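Speaker notes - Teaching two arms to serve candy
Skidau workshop, April, afternoon slot

Opening

Thank the hosts. Say who I am and that I run the demonstration collection at Saltier. Dörte Pfeiffer built the leader arms and will take the hardware questions at the end, so send those to her.

Ask for a show of hands: who has moved a robot by remote control? Who has done it for more than an hour at a stretch? The second group will know most of what is on the next few slides.

Main point, say it early. The model learns what the operator does, including the hesitations and the bad habits. Most of this talk is about the operator.

The task

The task is called Candy Counter. Scoop candy from a container, get it into a cup or a jar, deal with the lid. Two arms, one operator, two leader arms that the operator holds. The follower arms copy the joint angles. No force feedback. Say that twice, people always ask.

Why candy: it's cheap, it comes in awkward shapes, and gummies stick to each other. Lollipops are worse because the sticks catch on everything.

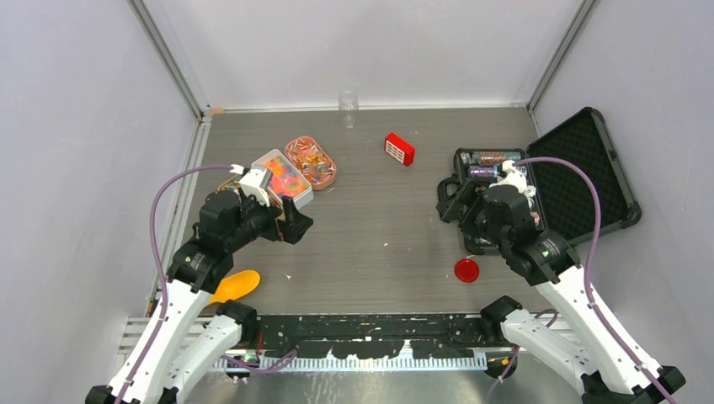 We keep the work area small on purpose. Early on we had a table twice this size and the operators spent most of each episode traveling. Long moves through empty space are boring to record and they teach the model very little. After we moved to the smaller cell, episodes got shorter and the operators complained less about their shoulders.

We change the objects between sessions. Positions move, and extra things get left on the table that have no part in the task. The operator is told to ignore them unless they block the way. If they block the way, the operator moves them and we keep the episode.

How a session runs

One operator drives, one person resets. They swap after 12 episodes. We tried 28 and the last ones were visibly worse - slower, with more bumps into the container rims.

The operator says nothing during the episode. We used to let people talk and it slowed them down.

Every episode starts from the same rest pose. The operator has 92 seconds. If the time runs out, the recording stops where it is and gets marked incomplete. We keep the incomplete ones in a separate folder. Peltalus asked us for them last year and trained a failure detector on them, so they turned out to be worth the disk space.

(Pause here for water. Check the clock. Should be at the 4 minute mark or a little after.)

Holding the scoop

This is the slide I would keep if I had to drop all the others.

A person picks up a scoop and adjusts it in the hand without thinking. A parallel gripper can't do that. Whatever angle you grab it at is the angle you have until you put it down or use the other arm. New operators grab the handle wherever the fingers happen to land, then try to fix the angle with the wrist, and the wrist runs out of travel halfway through the scoop.

What we teach now: look at the wrist view before closing. Line up the handle between the fingers. Close. Lift a little and look again. If it sits crooked, put it back down on the table and take it again. That costs a few seconds and we want those seconds in the data.
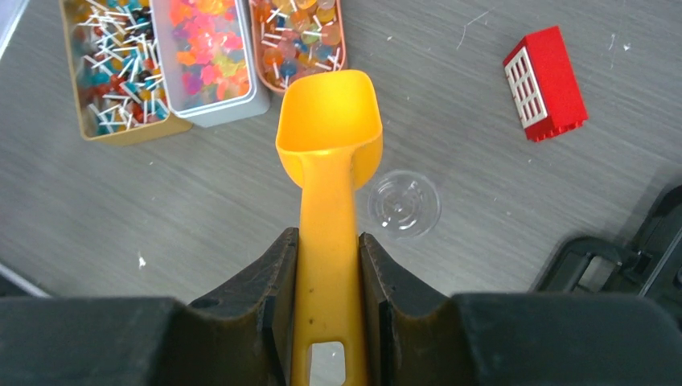 Dörte's rule is that a regrasp is never a mistake. I was against it at first. I thought we should throw those episodes out and keep only the clean ones. We trained on both sets. The policy from the clean set would pick up the scoop badly and carry on anyway, all the way to the container. The policy from the mixed set put it down and tried again. It had seen someone do that.

Mention the by-hand method here. At Grube they teach the same kind of task by taking hold of the arm and moving it directly. It works well for one arm and it's easier to learn. With two arms you need two people, or one person standing in an uncomfortable place, and their hands end up in the camera views. We did a week of it and went back to the leader arms.

Two arms at once

The lid is the hardest part to teach. One arm has to hold still while the other one works, and holding still is what people are bad at. When your right hand turns, your left hand wants to help. You can see it in the joint plots (show plot, left arm in the lower row). The drift is small but the jar rolls.

Things that helped:

- Set the holding arm first. Do not start the second arm until the first one has stopped.
- Grip the jar body close to the lid.
- Come at the lid slowly from one side and stop at contact. With no force feedback, the wrist view is the only way to judge contact.
- Rest both elbows on the bench. Sounds silly, made the biggest difference in the plots.

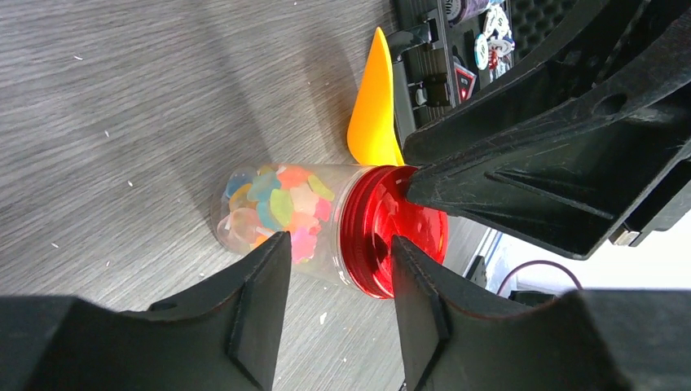
Closing and questions

Next for us is a second operator group with no robotics background. We want to know if their data is any worse. My guess is no, after a day of practice.

Likely questions:

Can you share the data? Yes, on request, complete and incomplete episodes both.

Why no force feedback? Cost, and the cheap versions we tried made the operators tired. Pass to Dörte if they want detail.

How long to train an operator? Half a day before we keep anything.

Leave the contact slide up.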